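Robotics Club News: The Home Helpers Team Is Off and Running

What a season it's been for the Mirkia Robotics Club, and we're only in November! Our Home Helpers team has been meeting every Monday after school (and, if we're telling the truth, plenty of other evenings too) to get ready for the Bronotano Challenge, where student teams teach a machine to tidy up the kind of stuff that ends up lying around any house.

The rules sound simple. Pick up an object, move it, let go of it gently. Then you try it with a crinkly plastic packet and you find out why the judges put packets on the list. Hard things with edges, like caps and lids, are friendlier, but they like to roll, and a round cap can scoot away just as the jaws close. The team has gotten very good at groaning in unison.

This year students are recording their own practice grabs at home as well as in the club room, on beds, couches, kitchen counters, wherever there's space. Soft surfaces are the big new thing. On a table everything stays put, but a bedspread gives way when you press on it, and wrinkles can hide the bottom edge of whatever you're reaching for. So far the team has logged 1,408 practice grabs, which blew right past the goal they set in September! Every one gets checked and labeled before it goes into Drurkus, the program our older students wrote over the summer to sort good grabs from fumbles. It's still a bit cranky with shiny things, and there's a lively argument going on about whether to fix the lighting or fix the code. We'll let you know who wins.

The stationary arm, which the students named Filip after a long and noisy vote, gets its turn next. Filip will be trying the same objects the students have been practicing on, starting with the easy ones and working up to the dreaded packets. Points in the Challenge are given out of 100 per round, and there are two rounds, so a perfect day is 200. We'd be thrilled with half of that our first time out!

Families, we can still use clean household odds and ends for practice: empty refill packs, bottle caps, lids, sponges, old socks. Nothing made of glass, please - and nothing you want back in perfect shape. The collection bin is outside Room 26 and anyone is welcome to drop things off before or after school.
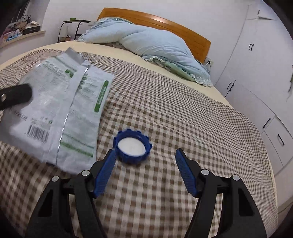
New members can join right up until winter break, with no experience needed. Come by the club room on a Monday at 3:30, bring a snack, and be ready to try a few grabs yourself!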